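The Long Patience of the Repair Table

Hotivia is a town of small streets, and on the street behind the old market there is a hall where people bring the things they cannot fix alone. They come with kettles, lamps, umbrellas, a radio that speaks only when it is hit. The hall opens two evenings a week, and from the first cold days the line reaches the bakery.

I moved here from another country, and in my language we have a verb for repairing something badly but with good will. I looked for the same verb in English and did not find it. In Hotivia they would need it every day.

The habit is older than the hall. Until the 1980s the town lived from the Meléndez factory, which made sewing machines and later small motors for fans. When the factory closed, many families kept the tools, and also the opinion that an object with screws should be opened. A fan from Meléndez can still be found in half of the kitchens, and people will tell you, with some pride, how many times it has been taken apart. 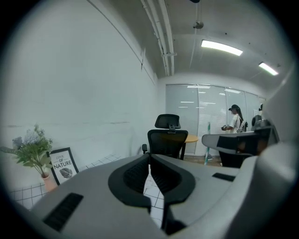

Gray housing and black rubber pads, seen from close.

What surprised me most is how much of the work is waiting. Glue must dry. A seized screw gets a drop of oil and is left in peace until the next visit. The regulars bring bread and cheese and talk about the bus to Saltard, which was cut to one departure in the morning, and about the price of heating. A lamp may travel home and back for a month before it gives light.

The hall asks for 2 euros at the door, and 80 euros buys a membership for the whole year, with a key to the tool cupboard. Last year 182 objects were written in the big green book. The true number is higher, for many people forget the book when their kettle works again and they want to go home and make tea.

Not everything can be saved. Newer toasters are often closed with rivets, and the plastic breaks before the metal moves. Umbrellas are the opposite: a bent rib can be straightened in five minutes, and still most of us throw the umbrella in the first bin after the wind. I was one of these people. Now I own three umbrellas, all of them older than my shoes.
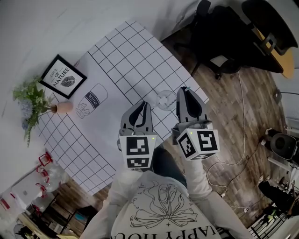
A neighbor with another idea

In Clusura, forty minutes to the north, the repair evening takes place in the library, between the travel books and the children's corner. It began in March, with one table and a box of needles. There they mend mostly clothes. You may borrow a novel and leave a coat, and both have a date when they must be collected.

The two towns look at each other with politeness and a little competition. Hotivia says that a zipper is not a real repair. Clusura answers that about 2,000 people pass through its library in a season, and all of them wear trousers.

I have visited both, and I carried a broken clock to each. In Clusura they sewed a new strap for its case and sent me away with the clock still silent. In Hotivia it was opened the same evening, and it now goes eleven minutes fast. I have become used to it, and I arrive early for the bus.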